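Magazine > Features > Machines & Us > I taught a robot to clear the table

I taught a robot to clear the table (my wrist has opinions)

Mar 20, 2021

The first thing I learned about teaching a robot is that the robot doesn't have to be there. I'd been picturing something on wheels, maybe with a bit of a face, and me standing beside it like a swimming coach. What I got was a gripper on a handle, two soft blue fingers, a camera looking down over the top of them, and Lise Fraser telling me to stop waving it around like a sparkler.

Lise runs the demonstration side of a small outfit called Flidard, and demonstration is the fancy word for doing chores while being recorded. You hold the gripper, you squeeze, the fingers close, you pick up some rubbish and you drop it in the bin. The camera sees what the fingers see. Later on a robot arm with the same sort of fingers gets handed all those recordings and has a go at the job itself. That's it, that's the pitch. I said I'd cleared tables for most of my uni years and could probably manage.

Reader, I could not manage.

A bit of background, because I asked all the dumb questions so you don't have to. There are two main ways people show a robot what to do. One is to drive the actual arm from somewhere else, with a second set of controls in your hands and the real thing copying you across the room. Orest Karpenko, who does most of Flidard's driving, let me try that first, back at their workshop. It's a strange feeling! You reach for a mug and a big arm reaches for a mug just behind you in time, like a bad phone line. I was so slow. I spent a whole minute - a proper 60 seconds, Orest had the clock on - getting hold of a sponge, and then I put it down on its edge and it fell over, and that was my morning.

The other way is the hand-held one, where you skip the arm and just carry the hand. No arm means nothing to bolt down and you can do it anywhere there's a mess, so off we went to a real kitchen in a real house. Green cupboards, a big bright window, a wok on the stove. I liked it straight away and wanted to put the kettle on, which I was told could wait.
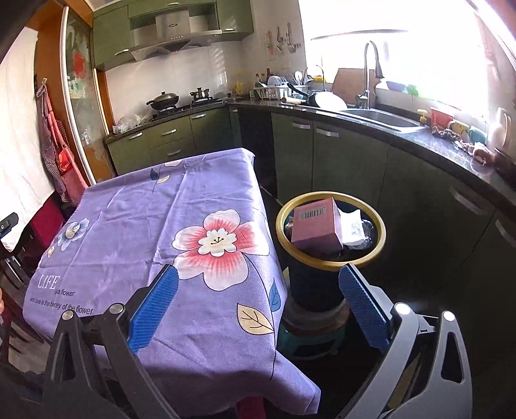

The drop is the bit I'd assumed would be a freebie. You've already done the hard part, you've got the thing in the fingers, you just let go, right? Lise made me do it over and over. Come in over the bin, not at it from the side. Pause. Open all the way, so the robot doesn't learn some half-hearted dribble. Then back out slowly with the fingers still wide. There's a little pink box sitting in the gold ring of that bin, beside a crumpled wrapper, and I can tell you I've developed real feelings about small boxes and the rims of bins. If I opened early, the box could perch. If I opened late I looked as if I was trying to post a letter. "You're thinking about the box," Lise said to me at one point. "Think about your hand." She says this sort of thing a lot and it's annoying how often it works.

The trouble is that people are sloppy in a very clever way. When I throw out a wrapper at home I'm already looking at the next thing, and I flick it, and it goes in (mostly). A flick is useless to a robot. It can't see the part of your brain that knows the bin's there. It only gets what's on the recording, so if the bin isn't in view when you let go, then as far as the poor thing can tell you've just opened your hand at a random spot in the air. So you tip the gripper over a touch, you let the camera have a good look at where you're going, and you move like someone carrying a very full cup of tea.

I asked how many times I'd have to do it and Lise said to guess. I said 20. She laughed for quite a while.

The table-clearing set from this one kitchen stands at 378 demonstrations, with another 138 recorded in other places, which makes 516 all up. I contributed 11 that were kept. I also contributed a good many that weren't, and those are in a folder somewhere with my name on it, which I've asked to have renamed.

What gets a demonstration thrown out? Oh, everything. Bumping the table. Stopping halfway to talk (me). Putting your other hand in to steady something, which is such a natural thing to do that I didn't notice I was doing it until Orest played one back and there was my big pink thumb, helping. A robot with one arm hasn't got a thumb coming in from off stage. If the task needs two hands, you've taught it a task it can't do.

And then there's my favourite reason, which is just "too quick". I've never been told in my life that I was cleaning up too quickly. I might get it printed on a mug.

Between goes, somebody sets the table again, and I hadn't thought about this at all but it's most of the work. You can't have everything in the same spot each time or the robot learns the spot. So the bottle gets stood up, then laid down, then turned the other way. The cup goes over on its rim. A packet gets moved behind another packet, so that you have to go around. Fitriani Pelupessy does the laying out and she has a gift for it, she makes a table look as if a few people had a late lunch and wandered off mid-sentence.

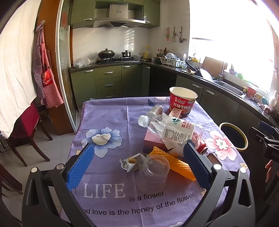

Going in over the upturned cup, with a wafer, a water bottle and a noodle cup still to deal with.

I got very fond of that tablecloth, by the way. LIFE is a flower, it says, and love is the honey of the flower, and I must have read it between every single go. I thought it was a nuisance, all those big blooms behind the wrappers, and asked if we shouldn't whip it off and use a plain one. Fitriani looked at me as though I'd suggested taking up the floor. She wants the flowers. A robot that's only ever seen rubbish on a bare grey bench is going to fall to bits in the first house with a patterned cloth, and plenty of houses have one. One of the wrappers has flowers printed on it too, and she was especially pleased with that.

The cup was my nemesis. It's clear plastic, so against the cloth you sort of see it and sort of don't, and I'm a person with two working eyes. Cameras have it worse. Upside down it's wider at the bottom, so the fingers want to ride up, and if you squeeze hard it buckles. Lise's advice was to come down lower than feels right and close gently, then wait a beat before lifting. "Let it settle in your fingers." I tried it her way and my way. I'll let you guess which takes are in the 11.

The water bottle was easier than I expected, lying on its side there over the pink box, because you can come at the middle and the ridges on the fingers do a lot for you. The noodle cup I'd have called easy as well, until I found out how wide you have to open and how little room that leaves if something's beside it. A sauce packet leaning on the front doesn't sound like much. Try getting past it with a pair of fingers the size of bananas.

By the afternoon my wrist was cooked. The gripper isn't heavy when you pick it up, it's heavy the way a toddler is heavy, later on. Orest swaps hands every so often, and he told me he still had a sore elbow for most of June when he started. He now does stretches against the door frame before a session and I joined in, feeling like an absolute goose.

I did want to know whether any of this ends in a robot that clears tables. I'm not a complete romantic. Lise was pretty frank with me - she thinks theirs is decent on bottles, patchy on wrappers and hopeless at anything clear, and she's wary of visitors who see one good run and go home and tell everyone the dishes are sorted. I watched the arm do a session back at the workshop with a set of recordings it had learned from. It went for a bottle, got it first time, carried it across and paused over the bin. Then it opened all the way and backed out slowly with its fingers wide.

I got a bit silly about that pause, I'll admit. It wasn't my pause (mine had only been added that week, so this version hadn't met me). It was Orest's, or it was Lise's, or it was a kind of mush of everyone who's ever held the thing. But I knew the move. My own arm did a little twitch on the bench beside me, the way your foot goes for the brake in the passenger seat.

The next item was a wafer in its wrapper and it missed by a finger's width, closed on nothing, carried the nothing to the bin and dropped it in with great care. Paused and everything. Fitriani wrote something in her notebook and moved the wafer a little to the left.

If you're tempted to have a go, and Flidard does take on casual demonstrators now and then, my tips are these. Trim your nails, wear short sleeves so your cuff doesn't wander into shot, and eat first, because you'll be surrounded by snacks you aren't allowed to touch. Don't practise on your own dinner table. I tried it with the barbecue tongs when I got home, moving very slowly and pausing over the bin, and was asked from the couch if I was feeling all right.

They've invited me back to do drawers. Lise says drawers are harder. I've bought a wrist brace.

More in Machines & Us

Two hands, one sock: Iwona Cieślak on why folding is so hard
My week with a remote-controlled lawn mower
The night shift at the Nasution parcel depot
Letters: readers on robot vacuums they have named
How to sharpen kitchen scissors at home

Contact the editors | Copyright Neneo Magazine 2021 | Back to top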